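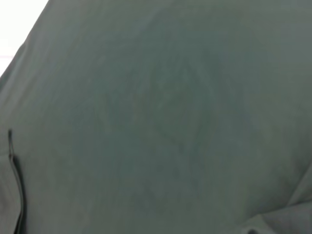 Dobrar camisetas sem marcar a manga

yimer_37 – September 15, 2020
Boa tarde, pessoal! Desde fevereiro que ando a tentar pôr ordem nas camisetas e continuo encalhada no mesmo ponto, as mangas. Estendo a peça na mesa, aliso o corpo com a mão (essa parte até me dá gosto, confesso), e quando viro a manga para dentro ela enrola-se toda e fica um rolo no meio das costas.
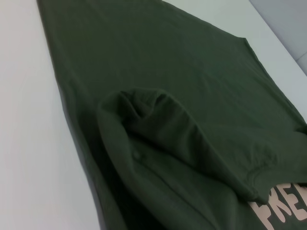 As verdes de algodão são as piores, aquela malha macia guarda qualquer preguinha. Vocês dobram a manga primeiro ou viram logo a lateral inteira?

Kidis
Lateral inteira, sempre! Levo um terço da camiseta para o centro e só depois volto a manga para fora, rente à dobra. Aprendi assim quando trabalhei na loja Fultiseck, onde dobrava 37 peças antes do café.

Isamu Okabe
Desculpa, Kidis, mas discordo um bocadinho. Com manga larga, esse método deixa um degrau no ombro. Eu estico a manga pela bainha, com calma, e só então viro o resto – demora mais, mas a pilha fica direita.

Kidis
Degrau só se a pessoa tiver pressa, Isamu :)

drollutar
Eu cá enrolo tudo e meto 12 numa gaveta. Nunca ninguém se queixou lá em casa.

yimer_37
Enrolar não consigo, a minha gaveta é baixinha e depois não fecha! Vou experimentar a da bainha nas verdes e a da Kidis nas mais finas. Obrigada a todos, e Isamu, puxas a bainha antes ou depois de alisar o corpo?

Isamu Okabe
Depois. Primeiro o corpo bem liso.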